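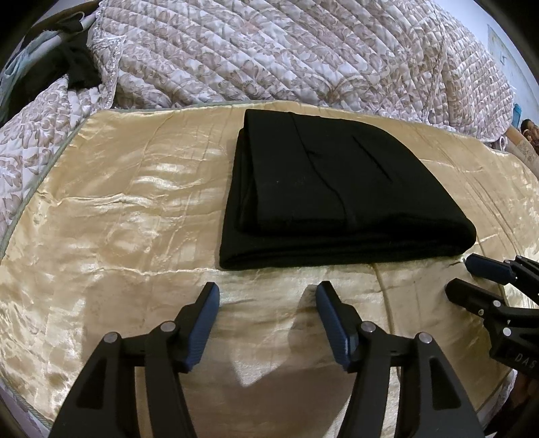 Page last changed: May, 2:40 p.m.

Folding on a soft surface: a talk with the linen supervisor at Plandham

The linen room at Plandham handles bedding for 100 furnished rooms. Its supervisor has run it from the start and wrote the folding sheet that new staff work from. We asked her about dark blankets, satin covers and the habit of folding on the bed.

"A table is better," she said. "But most people fold on the bed, so the sheet is written for the bed." Her main concern is slip. Satin gives very little grip, and a thick fold will slide if it is pushed from one side. She has staff lift the cloth at both corners, carry it over and set it down -- no dragging.

A black fabric folded into a thick rectangle on a gold satin bedspread is close to her standard case. She accepts a slightly rumpled edge on the top layer. "I look at the front, where the layers round down. If they sit one over the other, the stack will hold on a shelf. Faint crease lines on top are fine."

Lint is another matter. Light specks show on black cloth, and she wants them taken off before the last fold, with a dry brush, in one direction. Under the Plandham code a dark blanket is item 2517 and a satin cover is item 1212. The two are never washed together.

On the satin itself she was brief. Wrinkles in a glossy cover catch the light and look worse than they are. "Smooth from the seam out to the piping. Flat hand. If it still shows, leave it overnight." She does not allow a hot iron on satin.

Quilted comforters are pushed back while the blanket is being folded and are dealt with last. Heaping one at the back of the bed does no harm for a short time, she said, though the filling should be shaken out within about 2 hours. Clothes left on top go to the chair first.

Asked what she would change in the sheet, she named the order of steps. The brush now comes after the first fold. She plans to move it ahead of that in the next printing.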